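トップ > 参加者募集 > 史料・探検史

古い探検日誌の翻刻・調査に加わる方を募集します(トレルラー川遡行隊日誌)

ホーンビル郷土資料室では、アモフ商会が派遣したトレルラー川(Trellurar)遡行隊の日誌について、翻刻と地名の照合に参加してくださる方を募集しています。経験は問いません。

日誌は全308ページ、隊の書記が二年にわたって書き続けたものです。前半は出発前の買い付けと船の手配、後半は川沿いの記録で、天候、水位、食料の残量、出会った人々の名前がほぼ毎日書かれています。商会の帳簿とともにアイドーアン家に伝わり、昨年、当室に寄託されました。原本はインクの退色が進んでいるため、作業にはすべて複写画像を使います。 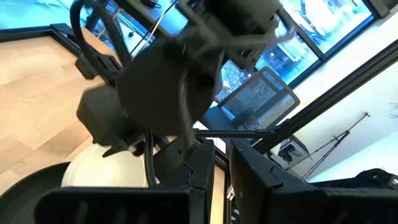 募集人数は24名です。班を6つに分け、各班が日誌の一部分を受け持ちます。班の割り振りは、読める言語と希望をうかがったうえで当室が決めます。

作業の内容
・手書き本文の翻刻(英語が中心で、一部にスペイン語とトルコ語の書き込みがあります)
・買い付け品目の一覧づくり(布、釘、塩、薬種など)
・旧地名と現在の地図の照合
・読めなかった箇所の記録

翻刻は原文のつづりのまま行います。誤字と思われる箇所も直さず、欄外に注を付けてください。度量衡の換算は最後にまとめて行うので、各班では不要です。

応募の条件
・18歳以上の方
・英語の筆記体をある程度読める方、または読む練習をする意思のある方
・2月から半年間、月に二回の読み合わせに出られる方(オンライン可)

読み合わせは午後6時半に始め、一回90分です。進行は、川旅の記録を長く扱ってきたシェンギュル・エレン(Şengül Eren)が担当します。スペイン語の箇所についてはマリソル・サリナス(Marisol Salinas)に質問できます。
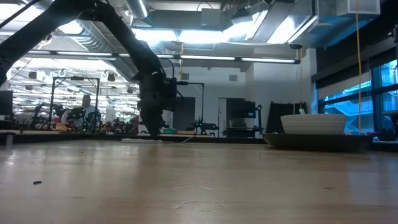
初回の読み合わせでは、書記の筆跡の癖を確認します。特に「u」と「n」、数字の「1」と「7」は見分けにくく、水位の数値に影響します。初回を欠席する方には、字形表と当日の記録をお送りします。

報酬はありません。会場までの交通費は、片道30キロを超える方に限り、実費を補助します。成果は資料室の紀要に載せ、希望する方の氏名を翻刻者として記します。作業中の複写画像をほかへ転載することはご遠慮ください。

応募の方法
氏名、連絡先、読める言語、希望する作業を書いて、郵送または資料室の窓口でお申し込みください。書式は自由です。志望理由は数行で構いません。締め切りは1月末、結果は全員に書面でお知らせします。応募が多い場合は、全期間参加できる方を優先します。

コメント(3)

川べりの人
筆記体は学校で習ったきりです。練習用の見本は事前にもらえますか。

資料室
参加が決まった方に、見本を数ページ分お送りします。日誌の冒頭は比較的読みやすい字です。

mizuumi
地名の照合だけ希望することもできますか。地図は古いものを何枚か持っています。隊が冬を越した場所が以前から気になっていました。

お問い合わせ:ホーンビル郷土資料室 日誌係 | © ホーンビル郷土資料室 | ページの先頭へ戻る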